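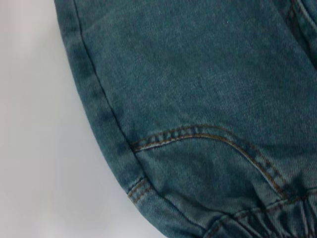
Endden Denim Mending and Care: Frequently Asked Questions

We get the same questions at the counter all week, mostly from people holding a pair of jeans at arm's length. Nandini Kamath wrote the first version of this page, Osian Hughes added the parts about hems, and the grumbling was a group effort.

GETTING STARTED

What do you take in?
Jeans, denim jackets, denim skirts, overalls, and chore coats if they're mostly cotton. We don't do leather, swimwear, or tents. We did one tent. Please don't ask about it.

Do I have to wash them first?
Yes. Wash them, dry them, and empty the pockets. We've sewn through a fair amount of tissue in our time and we'd like to stop. If a pair comes in dirty, we'll wash it for you and add $17 to the bill, which most people find persuasive.

But I never wash my jeans. It ruins the fade.
We've heard. Wash them anyway. Cold water, inside out, a small amount of mild soap, and hang them up afterward. The fade will live. Sweat and grit grind away at cotton every time you sit down, and a good half of the crotch blowouts we see come from people who were protecting the fade.

Can I mail them in?
Yes. Put a note in the bag with your name, your number, and what you want done. "You'll see it" is not a note. Sometimes we don't see it, and then Osian spends twenty minutes holding your trousers up to the window.

REPAIRS

Will the repair show?
A little. Washed denim isn't one color. It's lighter where it has rubbed, darker along the folds and seams, and flecked all over, so a patch of brand-new indigo sits on it like a postage stamp. We keep a drawer of old denim sorted from nearly black to nearly gray, with a whole section of faded teal that somebody must have loved in a previous decade. We match the patch to the area around the hole and run the darning stitches along the twill. From across a table you'll have trouble finding it. From four inches away with a flashlight, you'll find it, and you'll call us.

Which way does the twill go?
On the diagonal. Look closely and you'll see the fine slanted lines. Most go up to the right, some go up to the left, and one customer's went both ways because the manufacturer was feeling creative. If you're patching at home, turn the patch until its lines agree with the lines on the leg. It takes ten seconds and it's the difference between a mend and a sticker.

Can you match the topstitching?
Usually. The double rows on curved pocket edges and yokes are the fussy part. Two lines have to run side by side around a bend without drifting, and any wobble can be spotted from a moving car. We do these slowly, on an old single-needle machine, one row and then the other. Thread color we match to the old thread as it looks today. Bright new gold next to twelve-year-old gold looks like a dental crown.

There's a white speck on my jeans. Is it a hole?
Try picking it off. If it comes away, it was lint, and you owe us nothing. If it doesn't, press the fabric flat and look for bare crosswise threads. White threads showing through means the blue ones have worn away there, and that's the time to bring them in, while the repair is still small and cheap.

My side seam has twisted around to the front. Did I do that?
No. Leg twist comes from the way the cloth was woven and cut, and a hot wash brings it out. We can't untwist it without taking the leg apart. Some people pay extra for it on purpose.

What about those dark, blotchy patches along the outside seam?
Wear and dye. The cloth puckers a bit where the seam is bulky, the high spots rub pale, and the low spots stay blue. We leave them alone. Scrubbing will give you an even patch, and then an uneven pair of jeans around it.

HEMS

Can you keep the original hem?
Yes, and we'd encourage it on anything with a decent fade. We cut above it, take out the extra length, and sew the old edge back on.

How short should I go?
Wear the shoes you'll wear with them. Osian pins what he sees, and he has pinned to flip-flops, ski boots, and once to socks, on the firm assurance that the customer was "basically this tall."

MONEY AND TIME

How long does it take?
Simple hems are done in a few days. Darning takes longer, and October is hopeless, when everyone discovers their cold-weather jeans exactly where they left them, in exactly the condition they left them.

What's the most a repair can cost?
We stop and call you before going past $100. A full rebuild of the seat, both knees, and the pockets has gone as high as $240, on a pair that cost a good deal less than that new. The owner was delighted. We don't judge. We do invoice.

Is it ever not worth fixing?
When the cloth tears next to every stitch we put in, yes. We'll say so, hand them back, and charge nothing. With your permission they'll go in the patch drawer, where they'll end up on the knees of a stranger.

How long do you hold finished work?
Until the shelf gives out. Please come and get your jeans. Ticket 1567, this means you.

Endden Denim Mending and Care | Questions? Ask at the counter or use the contact form | © Endden, all rights reserved | Back to top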